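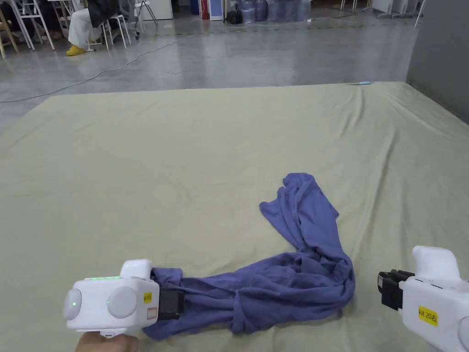
Bradley Horrocks wrote under my last post that I was wasting my time on cloth, and that anyone building their first folding setup should start with wooden blocks and move up once the blocks are boring. He may be right. I did blocks for most of a month and learned very little from them, because a block is the same shape when you put it down as it was when you picked it up. A shirt has a new shape every time you touch it.

So October has gone into cloth. The plan hasn't changed much since the spring. I want a two-arm folder on the bench in the shared workshop, and I want it to learn from people doing the job by hand with the same kind of jaws the arms will have. You hold one gripper in each hand, you fold, and the recording becomes the lesson. The arms come later.

What I have so far is 623 recordings. The target I set myself was 2,000, and I picked it mostly because it was a round number. Of the 623, I threw out 47 after watching them back. Most of those were my fault. I was moving too fast, and on a few of them I let go of the cloth before it was flat and then fixed it with a nudge from the side of the gripper. It works fine for a person. I don't want the arms picking it up as a habit.

The hardest part is the first grab. When the cloth is bunched up you have to find an end, pinch it, and pull it out far enough that the other jaw has something to take. I start with the left and keep the right open and waiting. If both jaws go in together they tend to close on the same fold, and then you pull and nothing opens up. I have started doing the left-hand pinch very slowly, with a full stop before the right hand moves. It makes each recording longer but the two steps are much easier to tell apart when I label them.

Heledd Foulkes lent me her labeling script, which she calls Clavel. It splits a recording wherever a jaw opens or closes. I had been doing that by eye and it was taking up whole evenings. Clavel gets confused when the jaw closes only partway on thick cloth, so I still check those by hand — towels are the worst for it.

Things still to do: cut new pads for the jaws, as the old ones slip on thin fabric. Try a sheet with less give in it, so the wrinkles underneath don't travel along with the shirt. Move the files off the laptop, which is nearly full. Order the second motor controller from Drernach, who have had it on back order since the summer.

Bradley, I still have the blocks. If the shirts aren't working by 2,000 I will get them out again.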